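What the Robot Sees: Notes from the Open Day at Sestbridge

For readers aged 9 to 12

Every June, the Sestbridge robot lab opens its doors to school groups. Visitors watch a robot work inside a simulation. A simulation is a world built by a computer. It has floors, walls and furniture, but none of them can be touched.

The demonstration this year was called Jindwood. It is a computer-made home with a two-armed robot in it. The screen shows the home from the robot's side, so its own white body fills the bottom of the view.

Each arm ends in a gripper. A gripper does the job of a hand, with fewer parts. A human hand has five fingers. The one nearest the middle of the screen has 2 short ones, and they open like a small fork. The other gripper can hold an object while this one stays free.

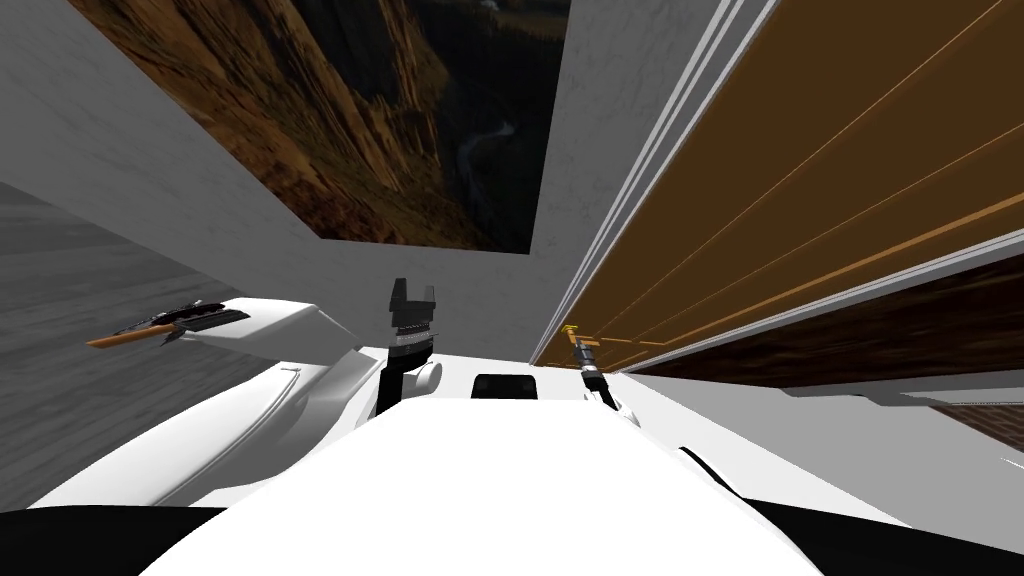 Brannigan asked whether the robot knows what a door is. It does not know in the way a person does. The program stores a door as a set of numbers: how wide it is, where the handle is, and which way it swings. A second set of numbers describes the robot's joints. To reach a handle, the computer compares the two sets and works out how far each joint must turn.

A joint is a place where an arm can bend or twist. Your elbow is a joint. So is your wrist. When one joint moves, every part beyond it moves too, and the computer has to work out the new position of the gripper. In Jindwood it repeats this sum 200 times a second.

The room looks tilted on the screen. A camera shows the world at the angle the camera is pointing, so when it leans, walls and cabinets lean with it. The program must allow for the lean before it moves an arm. If it skipped that step, the gripper would go to the wrong place.
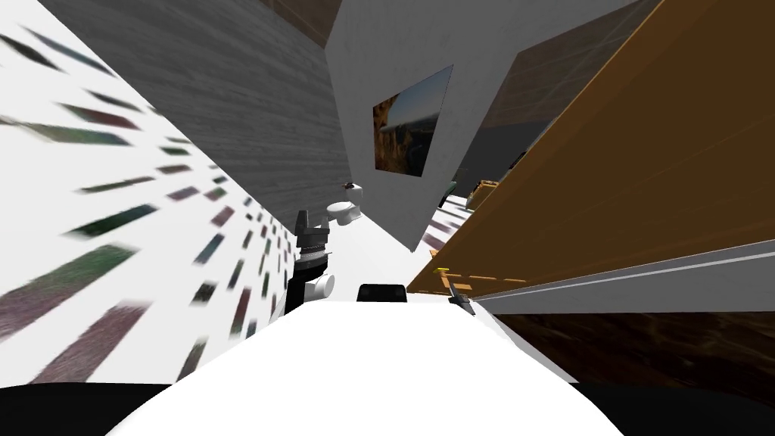

Reading time: 2 minutes

Rooms with more objects are harder. A toilet, a cabinet and a counter all take up space, and an arm must not pass through any of them. The computer checks for this. If two shapes overlap, it counts as a collision and the attempt is stopped. No real furniture is damaged, and the attempt can be run again at once.

Try it at home: put a cup on a table. Close your eyes and reach for it using only your elbow and shoulder, with your wrist held stiff. Then try again with your wrist free.

Open day sessions start at 10 a.m. on Friday in the Josberg Room.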